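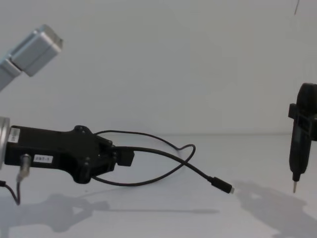

Yaneth Lozano

Second cup of coffee and I've been meaning to write this since April, so bear with me, it's going to be a few posts.

I've been on the small assembly side at Oosthuizen for nine years. Most of that was cables and screws. You pick up the cable, you seat it, you drive the screws, you pass it along, and by the end of the shift your wrist has opinions. Now there are two arms at my old bench, and the one on the right holds the driver.

People ask if I miss it. The screws, no! My thumb feels better than it has in ages. What I do miss is talking across the bench with Milagros, who has moved over to final check (she's very good at it, and she'd want me to say so).

My day now is mostly cables, funny enough, just from the other side. A cable is a floppy thing and it never lies the same way twice. A USB-C plug can point any direction it likes once there's a loop in the slack. I used to fix that with a flick of my fingers and never gave it a thought, and now I have to explain that flick to Ulises so he can put it into the program. We spent a whole morning on it. Lovely man, very patient, asks "but which finger?" a lot.

Three of us from the old line got trained for this, and the training was paid, which Orlando pushed hard for. I want that said out loud because I know places where it wasn't.

The part I'm still chewing on is the new folks. I learned by sitting next to somebody with good hands. Where does a new hire sit now? I asked that at the shift meeting and got a lot of nodding, so I'm going to ask it again.

Anyway, my break's over. If your shop has gone through this, tell me how you handled the training, I'll read every reply tonight after supper.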